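The last paper mill in Stoneditz closed in March, and the town is still working out what to do with its trash. For decades the mill burned most of it for steam. Now it goes by truck to Lusier, and the bill has climbed to $1,830 a load.

Households were told to cut back to one bag a week. Some have. Others drive theirs to the dump at Drilura after dark.

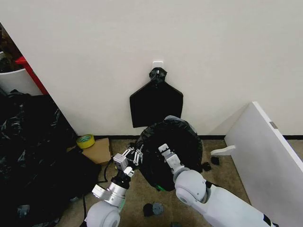

The town has 554 homes and one truck. A vote on buying a second is set for the spring, and the price is likely to decide it.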